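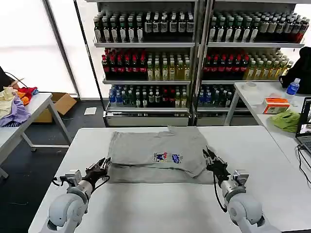 Gray tee with the little cartoon print, folded over along the top, drinks shelves behind.

Holger Backlund
Morning, all. A few of you asked how I fold T-shirts for the Nolulthorpe clothing swap, so I'm going to put it all in one thread, and it'll probably run longer than it should because I do love a tidy stack of shirts. Get a coffee first!

Holger Backlund
Start with the table. A big plain one, wiped down and dried, and wider than the shirt with its sleeves out. I folded on a bed for years (a soft, lumpy bed, with a quilt on it) and wondered why every shirt looked like a dinner roll.

Holger Backlund
Lay the shirt down, print facing the table, and smooth it from the middle toward the sides with your palms. Bring one side in to the middle with the sleeve folded back on itself, then do the other. Hem up to the collar, then in half once more if your shelf is shallow. Flip it over and the print should be sitting right there on top, saying hello.

Holger Backlund
Small prints like the one on that gray tee are the friendliest kind to fold, by the way. Big ones wrap around the edges and you end up with half a word showing. I still haven't made peace with the Adugna fun run shirts, which have letters from armpit to armpit.
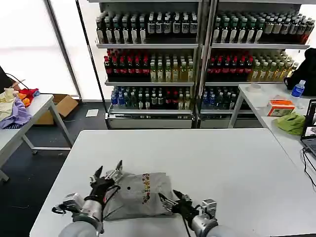

Do I need to iron T-shirts before folding them for a swap?

Only if the creases are deep. Give the shirt a good shake while it's still a little damp from the wash, hang it until it's dry, and smooth it by hand on the table. For set-in creases, iron it inside out on low and keep the iron off the print.

Holger Backlund
Oh, and sort before you fold. I never used to, I'd just pull from the top of the heap and fold whatever came up, and then I had to go back through finished stacks looking for the mediums. Now it's sizes first, then color if I'm feeling fancy. Last April we had 422 shirts come in and I would have gone under without the size piles.

Holger Backlund
My stacks stop at 11 shirts. Any taller and they lean, and then somebody pulls one from the bottom and down it all goes. If you're packing them into boxes instead, stand them on edge like file folders so people can flip through the collars. My sister taught me that one and I've been insufferable about it ever since. 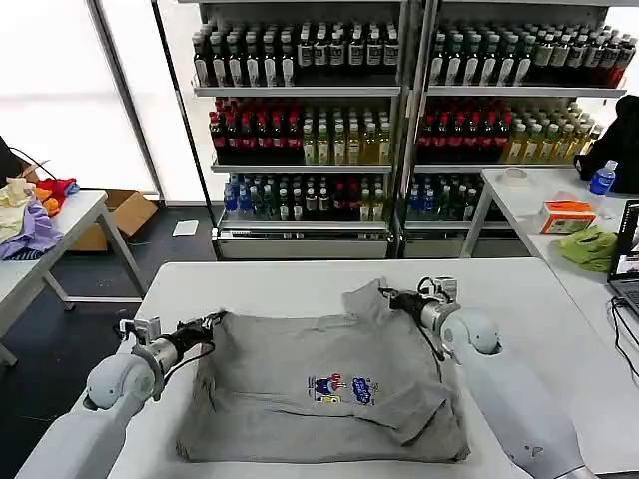

Same gray tee, bunched up and full of creases. Cream, lavender, orange and red still in a pile on the other table.

Holger Backlund
If a fold goes crooked, open the whole shirt out and start again from the collar. I know it's tempting to tug at one corner until it looks straight, but you only move the wrinkle somewhere else, and then you're tugging at that.

Holger Backlund
Drop-off at the Stuvura hall opens at 2 and we could use more children's sizes, especially long sleeves. Clean, please, and check the pockets! I'll be by the side door with the size labels and a roll of tape.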